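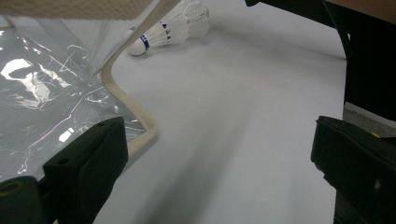

The hand-held gripper over the white table, jaws open, with two shuttlecocks to practice on.

I put new finger pads on the Bidden over the holiday break. It had been bothering me for weeks. The old pads had worn smooth at the tips, and anything light slid out if you tilted your wrist. Feathers were the worst. Cork wasn't much better.

The pads come from Duangkaew in bags of 6. You use two at a time, so a bag is three changes. The last set went on in February and lasted 1,335 grabs by the counter, a bit less than the set before it.

The job itself is short. Take the battery out first. Open the jaws all the way and lock them, then back out the bolt on each side. Mine were stiff because I used too much thread locker last time. I warmed them with a hair dryer and they came loose. Wipe the seat with alcohol, let it dry, set the new pad, and run the bolt in by hand before you put a wrench on it.

Left and right are different parts. The slanted face goes to the inside. I have put them on backward once and the jaws closed on a corner, so now I mark the bag.

Squaring them up takes longer than anything else. I close the jaws on a strip of paper and pull. If it slips out at the top but holds at the bottom, the pad is leaning. Loosen, nudge, tighten, try again. It took 5 tries on the right side and one on the left. I don't know why it's always the right.

After that you have to redo the zero in Navex — it keeps the old closed position and will stop short with new pads, or push too hard. Close it, hold the button until the number settles, save. Then turn it off and on and check that the number stuck. Mine didn't the first time.

I did 30 pickups on the shuttlecocks afterward, going for the cork end and then the skirt. Two drops, both on the skirt. Clear plastic is still hard. It gives when you press on it and the pads skate over the top unless you catch a fold.

Manouchehr Arabzadeh wrote to ask if the softer pads from Falow fit the same seat. They do, but the bolts are shorter, so order those too. I may try a pair when this bag runs out.

Next on the list is the trigger spring, which has started to squeak.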